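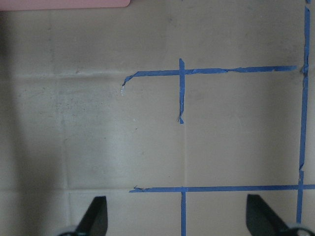 Sakora Placement Practice Kit

By the Purken workshop team
May 30, 2021

We have been asked for this kit so many times over the past year that it feels a little strange to finally have a page for it! Sakora began as our own in-house way of teaching a small arm to set things down where we wanted them, and it grew from there into something other labs kept wanting to borrow.

The method is a plain one. You mark out squares on your work surface with painter's tape, you guide the arm by hand through a set of placements, and the learning software (we call it Gounder, and it comes with the kit) works out the motion from what the wrist camera saw along the way. No ceiling cameras, no printed markers to glue down. The tape gives people a shared way to say where an object should go, and it gives Gounder edges to look at while the fingers are coming down.

Now, the result that got us excited. We recorded 400 guided placements and trained two versions, one on very tidy tape and one on tape that had been laid by hand in a hurry, with wrinkles, gaps and the odd torn end. We then tried both on a surface neither had seen. The tidy version missed its square 28 times in a run of 400. The messy version missed 3 times. We ran the whole thing again in the lab at Medport, on their arm and with their lighting, and the order came out the same, so these days we tell everyone to put the ruler away and leave the grid unfinished in places if they like.

What comes in the box:
2 rolls of blue painter's tape
Wrist camera bracket with screws and cable clips
A set of light practice blocks
Gounder software license for one arm
Printed guide, with the recording schedule we used

You will need to supply the arm, a two-finger gripper and a flat surface. Matte works best. Tile is fine, seams and all, and a few scuffs won't bother it, but glossy tops throw glare back at the camera and we have had poor luck with them.

A word on shadows, which come up in nearly every email we get: please leave them in. Record some placements with a lamp on one side, then move the lamp and record some more. Our first model had only ever seen even light, and it grew very shy near a dark edge.

Kits ordered now will ship in June. Replacement blocks and brackets can be ordered separately, and the tape is the ordinary sort from any paint store.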